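Valentina Acuña has tested grippers for six years, and she starts our conversation by telling me that the data sheet is the last thing she reads.

"First I put it on the arm and close it on something soft," she says. "If I read the numbers before, I begin to believe them, and then I see only what I want to see."

Her current work is a comparison of finger sets for a two-arm table station. The station belongs to Tiltgate, a small company that helps other companies choose their automation parts. Two of the candidates come from suppliers, Kemulent and Veltach, and the third set was cut in Tiltgate's own workshop. The client is a maker of household goods that wants to know which fingers can handle mixed small items without being changed in the middle of the day.

I ask her what makes this comparison more difficult than the earlier ones. She answers quickly: two arms. With one arm, a bad grip is easy to recognize, and the blame is clear. With two arms, one gripper can hide the weakness of the other for a long time.

"You look at the result and you think, very good, both are holding," she says. "Then you open the left one and you understand that the right one was doing nothing. It was only touching." 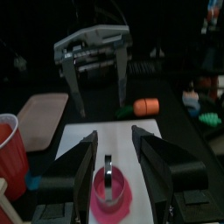 For this reason her test has a step that she calls the release check. Both grippers close on the same item, then one opens slowly while the other must keep the item for a short time. After that they change roles. She writes down the result for each side separately and never makes an average of them. In the first round, which had 182 trials, the difference between the two sides was larger than the difference between two of the finger sets. She spent most of August looking for the cause, and it was a calibration offset on one wrist.

"I was a little ashamed," she says. "I had already written half of the report about the fingers."

The wrist camera is the second part of her work, and here she has strong opinions. A camera close to the fingers gives a good view of the last moment before contact, but wide fingers take a big part of this view. Suppliers like wide fingers because they are stiff. The people who write the control software like narrow ones because they can see past them. Acuña tries to give both sides a fair hearing, although she admits that she is closer to the software people.

"A stiff finger that covers the item is a problem you pay for every day," she says. "A finger that bends a little, you can correct for it – if it bends always the same way."

She also keeps a fixed camera on the whole table, and she compares the two recordings after each group of 100 trials. From the wrist, she explains, many grips look centered when they are not. From the fixed view she can judge the angle of both arms, but she loses the contact itself. She would not accept a result that was based on one of the two views only, and she has sent back reports from younger colleagues for this reason.

The choice of test items took longer than I expected. She wants soft things, hard things, thin edges and round shapes, and she wants them cheap, so that a crushed one is no drama. The dark walls help her too. Daylight from a window changes during the day, and in an earlier project the same grip had a better score in the morning than at four o'clock.

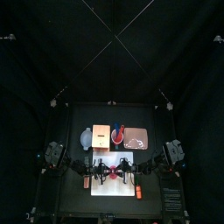
Ghoneim, the firm that supplies the controllers, does not fully agree with her method. Its engineers told me by phone that the release check is too strict, and that a pair of grippers should be judged as a pair, the way it will work in production. In their view, a light contact on one side can be useful, because it guides the item without squeezing it. They would prefer a longer test with fewer kinds of items, and they suggested 4,000 cycles for each finger set.

When I repeat this to Acuña, she nods for a while before she speaks.

"They are right that light contact can be good," she says. "But I want to know that it is light because we chose it. If it is light because the finger arrived late, this is a different thing."

She is less open to the idea of the long test. Wear is important, she says, but the client must decide before it orders, and she has one station. Her compromise is 1,000 cycles for the two best sets, with the release check repeated at the beginning and at the end. Ghoneim has accepted this, and it will also send a controller with faster force feedback, which she wants to try on the workshop fingers first.

I ask which set is winning. She does not want to say it before the report is finished, but she tells me that the Veltach fingers were easier to mount and the Kemulent fingers were easier to clean. As for the ones from the workshop, she has already asked for a second version with a shorter tip.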